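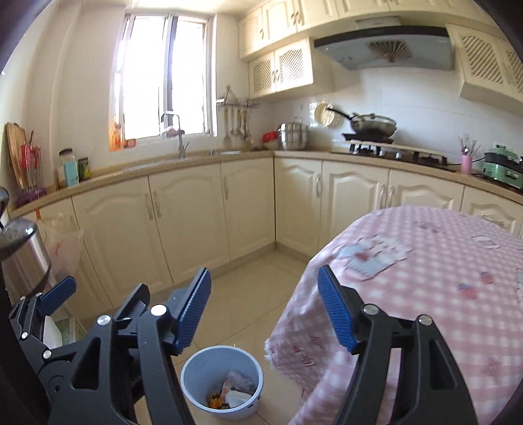

Anqi Yao asks that waste be scored separately from floors this time, as the combined line on the April sheet hid two open items.

KITCHEN INSPECTION – Undik, unit 14
Tue 25 July
Inspector: Alcides Prado
Scale: OK / Action / Not checked

1. Waste
Small round bin, floor standing, no lid in place. Paper and food scraps in the same bin. Action – separate food waste, fit lid.
Bin position: open floor. Action – move against cabinets.

2. Floor
Tiles, cream: OK.
Grout: OK.

3. Table
Gingham cloth hangs nearly to the floor. Trip point. Action – shorten or clip.
Hem frayed on one side. Trim with the above.
Papers on table: clear before food prep.

4. Cabinets and counter
Door handles, lower run: tight. OK
Hinges: one stiff, lubricated during visit.
Counter front edge: OK.

5. Sink and window
Faucet, base seal: OK.
Hot water at tap: 50 C after 19 seconds. OK
Drain: OK.
Sill: items stored beside window. Action – relocate, keep sash access free.

6. Electrical
Outlets: Not checked. Tester out for calibration with Vokau.

Comments
Érica Sales: cloth can be clipped today. Lid on order from Peixoto, 8 days.
Prado: item 1 stays open until the lid is fitted. Item 6 carries over to next visit.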